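Clallis: a collection of graces and mealtime blessings

README, second version

Clallis is a table of short texts said before or after eating, gathered from parish leaflets, school assembly books, grandparents and the backs of tea towels. It holds 882 distinct texts in 2,789 recorded wordings. The gap between those two numbers is mostly people disagreeing about "thy".

The work began at Ustine, where a few of us were compiling a booklet for shared suppers and found we couldn't agree on a single grace to print. The booklet was never finished. The spreadsheet got out of hand.

What's in a row

text_id - one per grace, stable between versions.
wording - the words as given to us, spelling left alone.
tradition - as named by the person who sent it. We don't correct this, even when tempted.
when_said - before, after, both, or unsure. One contributor wrote "during, if the soup is late", and went in as unsure.
language - 24 so far. English takes up far more than its share.
source - printed, spoken or remembered. Remembered means what it says, so be gentle with it.

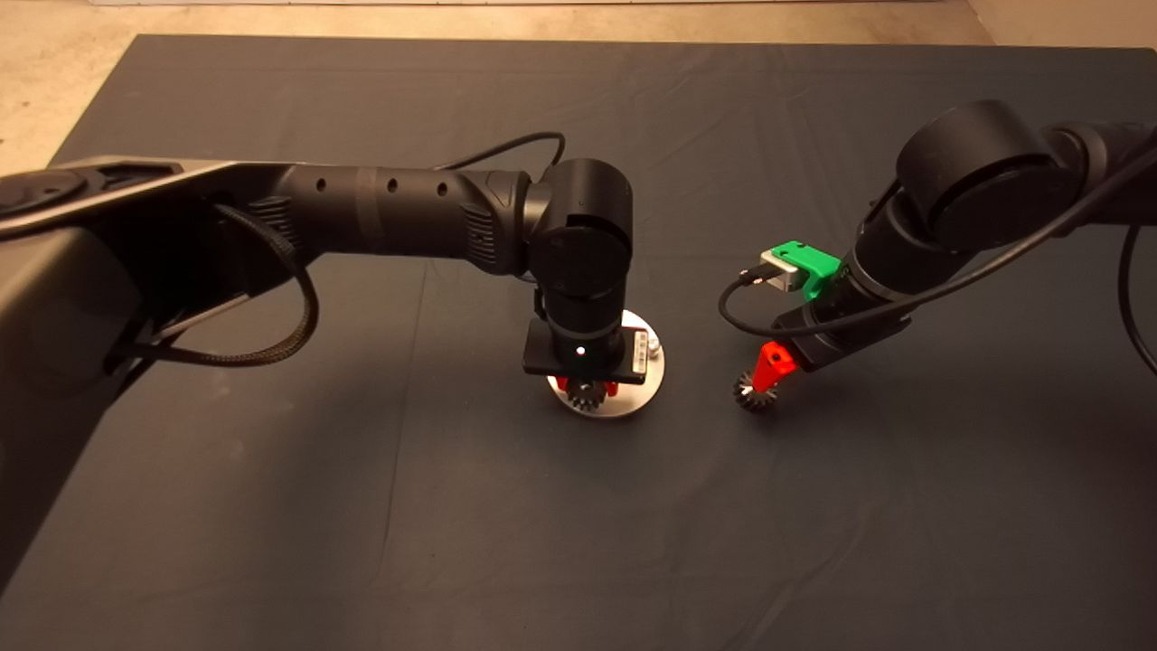 How the wordings were grouped

Two wordings share a text_id if a person who knows one would join in with the other without stopping. This is a poor rule and we have yet to find a better one. Sung versions go with their spoken ones unless the tune has forced extra words in, and it usually has.

Each grouping was checked by 2 readers working apart. Where they differed, the row carries the flag "disputed" and stays that way. Some of the disputes are older than the readers.

Translations get their own text_id and point back to the original through the field called parent. Where we couldn't tell which came first, parent is blank in both.

Known faults

Jewish, Muslim, Hindu and Sikh texts are thin and often came to us second-hand through school books, which like to shorten things. Please don't treat these rows as a guide to practice. Ask someone who says the words.

Comic graces are kept, under the tag "light". The line between light and merely brief was drawn late in the evening and shows it.

Dates are patchy. "Very old" appears in the notes column a good deal, and in about half of those cases it means the contributor's school.

Using it

The files are plain text with tabs between fields. Harb is the earlier layout, kept for anyone whose scripts depend on it. Kandon is the current one, and the only one that gets fixes. You may copy, print and read aloud from either. If a row is marked "ask first", the family who sent it would like to be asked first.

Corrections are welcome by post or through the usual list. Say which text_id you mean; "the one about the bread" matches a great many rows. 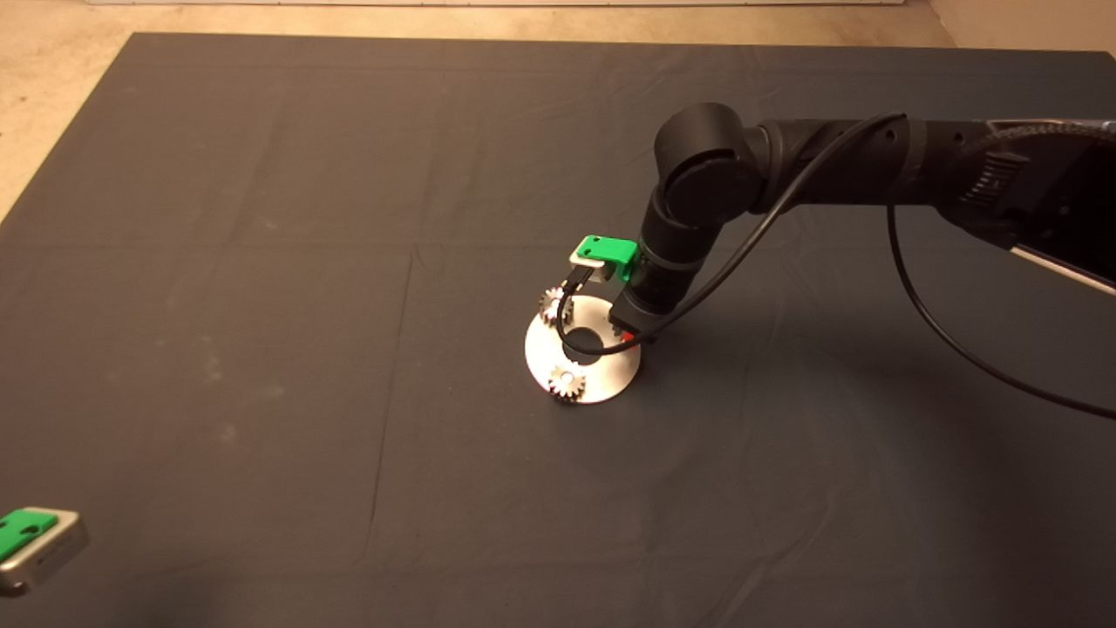 Kalliopi Antoniadis: My quarrel is with when_said. At home we had one prayer before the meal and a different one after it, and you've filed them as a single text marked "both". They share an opening line and nothing else. Please split them, and put the second under "after", where my grandmother would expect to find it.

Split in the March update. The old number stays with the first prayer, and the second has a new one.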